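The Office That Cleans Itself, on Paper

Sarico wants 3000 dollars a month to look after a floor of 35 desks. Its brochure promises "measurable freshness."
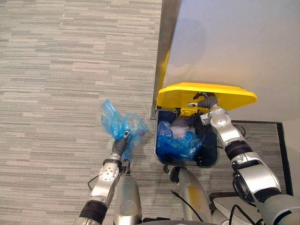

Bhupendra Nautiyal doubts anyone has ever measured it. He ran the numbers on his own contract last September and says he was paying for nightly visits to rooms that were used two days a week. When he asked for the visit log, he got a color chart.

Charts are big in this business now. Sengar sells a score out of 100, updated hourly, and will not say what goes into it. Brandden has a "wellness tier" that costs 600 dollars extra and, as far as I could tell from the contract, adds a different brand of hand soap and a quarterly call.

I read nine of these contracts. Only Sornby's said how often the carpets would be vacuumed, and it said "as needed." Needed by whom? The sales rep told me that was up to the crew lead, then told me the crew lead follows the contract.

Maybe the scores do track something. The companies could settle it by publishing their hours on site, floor by floor. I asked all four. Sengar sent me a brochure.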